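About Zindport

Zindport is a tableware testing and specification company. We measure plates, bowls, cups and serving pieces against the requirements that buyers write into their purchase contracts, and we help manufacturers correct items that do not meet them. Our clients are importers, school meal programs, hospital kitchens and small factories that do not keep a laboratory of their own.

What we test

Most of our work is on molded plastic and glazed ceramic. The standard set of tests covers outside dimensions, wall thickness, rim flatness, weight, resistance to staining and behavior under repeated dishwasher cycles. Drop tests are run on request. We do not issue food contact certificates. Samples that need chemical migration testing are passed to an accredited outside laboratory, and its report is attached to ours without changes.

Stacking and nesting are tested separately. A dish that meets its drawing in every dimension can still jam inside the next one, rock on its foot or take up more shelf height than the buyer planned for. We record the stack height, the sideways play between pieces and the force needed to separate them. Mixed stacks are measured as well as stacks of one item, as many kitchens store different sizes together.
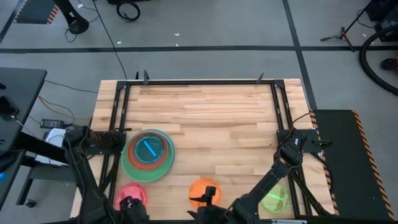

Our locations

The main office and the mechanical laboratory are in Brevau. Samples should be sent to this address unless the order form says otherwise. The ceramic laboratory is in Britard, where the kiln and the thermal shock equipment are installed. Both sites use the same numbering system, so a sample keeps one number from receipt to disposal.

Visits are by appointment. Clients may attend their own tests but not those of other clients.

How an order is handled

An order begins with a written specification. If the client does not have one, we draft it from a reference sample and send it back for approval before any testing starts. Changes made after approval are treated as a new order.

Samples are conditioned at room temperature before measurement. Standard reports are issued within 14 working days of approval. Each report lists the method, the instrument, the readings and any departure from the method. It is signed by 2 technicians, one of whom did not take part in the test. Tested samples are kept for 3 months and then recycled or returned at the client's expense.

The Phillips method

Our procedure for measuring rim flatness is called the Phillips method. The current edition took effect on August 7, 2018 and replaced the feeler gauge readings used in earlier reports. Results from the two editions should not be compared directly. A copy of the procedure is supplied with every report that cites it.

Independence

Zindport does not make or sell tableware and takes no commission from manufacturers. Fees are fixed before testing and do not depend on the result. The price list is revised each April.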